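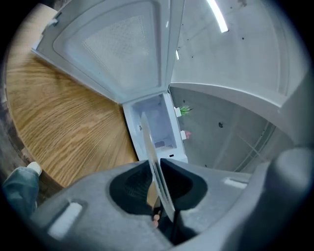 Plumalico Kitchen Appliance Cleaning Kit – my review after a good long go with it

By Maiara Toledo, October 2021

I clean when I'm cross. Always have. So when the landlord wrote to say he'd be popping round to look at the flat before renewing the lease, I was in exactly the right mood to finally open the Plumalico kit that had been sitting on top of the bread bin all summer. I'd bought it from Cika (the homeware shop by the station, the one with the impossible car park) after my sister went on and on about hers, and then I put it to one side and carried on with washing-up liquid and an old sponge like I've done my whole adult life.

I've now used it on pretty much everything in the kitchen that has a door, plus a few things that don't, and I have opinions.

What you get

The kit comes in a cardboard tub with a lid, and inside there's a pot of cleaning paste, a spray bottle of what they call finishing rinse, two brushes (one wide, one skinny), a plastic scraper, a stack of cloths and a folded leaflet. The paste is the main event. It's a bit like thick yoghurt with very fine sand in it and it smells of lemon and something herby, rosemary maybe. My other half says it smells like a posh hotel loo. He meant it nicely.

It cost me £30, which made me wince at the till. You can get a big bottle of ordinary kitchen spray for the price of a coffee and I stood there having a proper argument with myself. But the refills are much cheaper than the kit, and the brushes looked decent, so in the basket it went.

The leaflet is small. Really small! I had to hold it under the cooker hood light to read it, and the bit about which surfaces to avoid is on the back in grey print. Please, if anyone from Plumalico ever reads this, put that bit on the front. I nearly went at a non-stick pan with the paste before I turned it over.

The paste on greasy stuff

I started with the cooker hood, on the grounds that if it could do that it could do anything. The filters on ours had gone that sticky amber colour where dust has stuck to the grease and then more grease has stuck to the dust. I'd been pretending they came that way.

You're meant to put a blob of paste on a damp cloth, rub it over, leave it for a few minutes and then go in with the wide brush. I left it long enough to make a cup of tea and drink half. When I came back the gunk had gone soft and came off in little rolls, a bit like rubber when you rub out pencil. Horrible and very satisfying. Two rounds and the filters were back to silver, apart from one corner that I think is just stained for good.

The hob was easier. Ours is gas, with the sort of burners that seem designed to trap rice, and the skinny brush got right in around the bases. The burnt ring where I once let a pan of jam boil over (blackcurrant, three summers ago, I still think about it) has faded a lot, though you can still find it if you know where to look. I do know where to look.

Inside the fridge, the microwave and the rest

I was more careful here, as I don't like anything too perfumed near food. The leaflet says to use a pea-sized bit of paste and then go over twice with the rinse, and I'd say stick to that. The first time I used far too much and spent ages wiping white smears out of the corners. It dries to a sort of chalky film, and on a white surface you can't see it until the light comes from the side, and then it's everywhere.

Once I'd learned to use less it was lovely. The door seals came up best of all. I'd never cleaned a door seal on purpose before and I won't be describing what was in the folds of ours. The skinny brush is the perfect width for it, just stiff enough to lift things out without tugging at the rubber. Do go gently, mind. My sister's fridge is quite old and she managed to pull a bit of hers out of its channel by being too keen.

The microwave took no time. I'd already tried the bowl of hot water with half a lemon in it, and that had done most of the work to be fair, so the paste only had to deal with the splatter on the ceiling. Tomato soup, I think, from its colour. I take the glass plate out and do that in the sink with normal washing-up liquid, there's no point wasting the good stuff.

Then the washing machine drawer. If you haven't pulled yours all the way out for a while, have a cloth ready. The wide brush is too wide and the skinny one too short to reach the back of the slot, so I ended up with an old toothbrush taped to a chopstick, which worked brilliantly but wasn't in the kit and probably should be.

The scraper

I don't like the scraper. It's the weakest thing in the tub by miles. It bends as soon as you lean on it, and the edge went all nibbled on its first meeting with the oven floor. I've gone back to the one I already had, a sturdy little thing from Berkham that I bought years ago for getting paint off windows, and it does a far better job. If Plumalico dropped the scraper and knocked a pound off I'd be very happy.

The cloths

Now these I love. They're a sort of waffle weave, quite thin, and they drink up water and wring out nearly dry. They've been through the wash more times than I can remember and they haven't gone thin or stiff. One has gone a bit pink but that's my fault, I put it in with a red football sock. Don't use fabric softener on them – the leaflet does say this, in the tiny print – as it stops them soaking anything up. I did it once and had to wash them again in plain hot water before they'd behave.

The finishing rinse

I'm in two minds about the rinse. It does take the chalky film off and it leaves the stainless steel kettle without a single streak, which I've never managed before in my life. But I have a feeling that warm water with a splash of vinegar would do much the same thing. I tried it on one half of the splashback, rinse on the left and vinegar water on the right, then got my other half to come in and say which was which. He got it wrong! In his defence, they both looked nice.

The rinse smells better, though. And the spray bottle has a good fine mist, so when it runs out I'll keep the bottle and fill it with my own.

Compared with the Holanda one

I had the Holanda cleaning paste before this, in the green pot, and a few people have asked me which I'd go for. Holanda is grittier. It's quicker on really baked-on stuff like oven trays, but it left tiny scratches on my old sink and I've never trusted it near plastic since. Plumalico is kinder and a bit slower. If all you want to do is trays and the oven floor, I'd go for Holanda and save yourself some money. For a whole kitchen, with all those shiny fronts and bendy plastic shelves, I'd have the Plumalico.

One thing Holanda does do better is the pot. Theirs has a wide screw lid you can undo with wet hands. The Plumalico one is a press-on lid with a very mean little tab and I've broken a nail on it already.

Does it last?

Better than I thought it would. The pot holds 83 portions according to the label, though how anybody measures a portion of paste is beyond me, and mine is just under half full after doing the whole kitchen top to bottom and then keeping it ticking over every weekend. It does dry out a bit round the edge if you leave the lid off. A few drops of water and a stir with a teaspoon handle sorted mine out.

The brushes are holding up. A few bristles have splayed on the wide one, at the end I lean on. The skinny one still looks new.

Bits I wish I'd known first

Wear gloves. The label says it's gentle on skin and I dare say it is for most people, but my knuckles went red and cross after the first day and I was slathering on hand cream all evening.

Unplug things before you start spraying anywhere near them. And take the shelves out first instead of trying to clean round them like I did, all bent over with my head in the fridge and the jars wobbling. They fit in the bath if your sink's too small. Let the glass ones warm up a bit before they go anywhere near hot water, too, as mine came out icy cold and I didn't fancy my chances.

Test a hidden spot on anything with printed lettering. I've rubbed half the number 2 off the oven dial and now I have to guess.

Would I buy it again?

I'd buy the refill paste and I'd buy more cloths. I wouldn't buy the whole kit a second time, mostly because of that scraper, and because I don't need another set of brushes while these are still going. As a present for somebody moving into their first flat I think it'd be really nice, it looks smart in its tub and it's more cheerful than a toaster.

The landlord came, by the way, and looked at the boiler and the window in the back bedroom and left again. He didn't set foot in the kitchen.

Four stars out of five. Cika had the refills by the till last time I was in, and they said there'd be an unscented version in November, so I'll try that in the fridge and add a note here when I have.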